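Handling Tools, Unit 4: Looking after a hand-held gripper
Course tutor: Noelia Iglesias

Clean the contact strips at the start of every session. Use a lint-free cloth, barely damp, and wipe from the bracket towards the tip. Leave the ridged sections alone unless there is grit between the ridges, then use the soft brush.

Check the bracket screws next. Tighten by hand until they stop, then go back over each one. Close the fingers on nothing and see that the tips meet. If they don't, loosen the right bracket, line it up and tighten again. 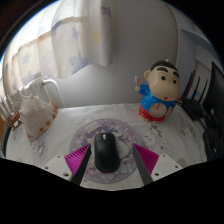
How often should the strips be replaced?
Every 998 cycles on the Vokent counter, or sooner if an edge lifts. Change both together, and write the reading in the log.

Before a mouse or anything else with a smooth curved top, open the fingers wider than the object and bring them down on either side of it. Stop there and look at both gaps before closing. An uneven gap usually means a bracket has shifted.

Yaroslav Karpenko keeps the spare strips in the Jarico drawer. Bring your log sheet to the next practical.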